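Workshop notebook — play kitchen set, Trullari order
Aug 28, 2020

Carried on with the kitchen set today. Ánh dropped off the second box from Zimgate in the morning, and I put the contents with what we already had from Pirkamau. The two lots don't match in color but they are close enough in size to go in one kit. The quote to Trullari says mixed colors anyway, so no changes needed there.

Washed everything in warm water with a little dish soap, rinsed, left on towels for the morning. The stickers on the Pirkamau pieces come off clean if soaked first. The Zimgate ones leave glue behind — used cooking oil and a rag, then soap again. Must remember to ask them to leave the stickers off the next batch.

After lunch I tried the pieces out on the white table to see what reads well from above and what gets lost. The fruit is fine. The strawberry can be picked out from across the room. Pale pieces are harder, and I would like a darker plate if Zimgate has one.
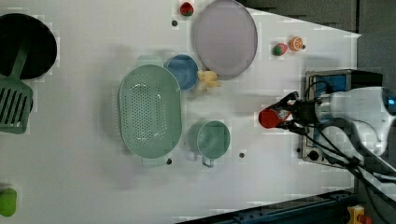 White table, after lunch. Colander, blue bowl, measuring cup, plate, pan with the green spatula, toy food.

Notes on the pieces:

Colander is the biggest problem for packing. It is long and the handles add to it, so it sets the size of the carton. With the bowl and the measuring cup inside it we may still get away with the small carton. Try this before ordering any.

The yellow one with the lobes still has no name on the parts list. Loan says ginger. I have put "ginger (?)" for now and will check against the supplier sheet.

Spatula sits across the pan all right but slides if the table is knocked. Pack it flat along the side of the carton, not in the pan.

Orange slice and peach to go in the same bag as the strawberry. Plate goes at the bottom with one sheet of card over it.

Weights: the measuring cup came out at 100 g on the small scale. Did not do the pan, the battery was going. New battery in the drawer under the sink if anyone else needs the scale.

Carton limit from Trullari is 700 g for the light rate. I think we are under but want it on paper before I tell them so.

To do:
weigh the pan and the colander
dry-pack 4 kits, time each one
Loan to call Hồ about the cartons, price for 9 bundles
ask Zimgate about plate colors and the stickers
parts list to Ánh, first week of September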